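Workshop > Notebook > Evaluations > Dikar two-arm kit

11 Aug 2025

Second week with the Dikar kit on trial. Olaia Cifuentes wants a keep-or-return note from us before the trial runs out, so I am writing things down as they come up.

Started the morning with the right hand. The firmware Dikar sent in July fixed the thumb drift we complained about. I ran the open/close routine for 400 cycles and the thumb came back to the same mark at the end. Grip force still reads high when the hand is empty. Nhi Bùi thinks it is the zero offset and I agree, but the calibration page in the manual covers the old hand only. Sent a question to support.

Moved on to the shell pick. The molded covers are a bad shape for this, shiny and curved, with not much flat to grab. Wrapping the fingers around the side works better than pinching the rim. With the pinch the part turns in the hand as soon as the wrist rolls. Changed the grasp preset to wrap and saved it as shell_side_2. The old preset is still in the folder, don't use it.

Speed: lowered the approach to 200 mm/s. The default is too quick for anything near the tray rim. Lift speed left alone.

Compared the price again with the Ullach quote. Ullach is cheaper by about 2000 but that is arms only, with hands extra and no teaching software. Dikar includes both. Preser offered to handle the service contract for either one. I have not seen their terms yet.
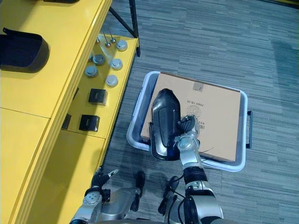
Left arm is the weaker half of the kit. Same hardware as far as I can tell, but the wrist cable is short and pulls at full extension. Nhi rerouted it under the clamp and that helped some. Dikar should supply a longer one if we keep the kit - put that in the note to Olaia.

Caps not tried yet. The finger pads may be too wide for them.

To do:
- rerun the wrap preset at default lift, log the slips
- get the hand calibration steps from support
- ask Preser what response time they commit to
- left wrist cable, part number and price

Log disk is at 1000 files and the viewer is slow to open. Move the July runs off before starting again.

Workshop notebook - questions to Nhi Bùi or Olaia Cifuentes | Back to top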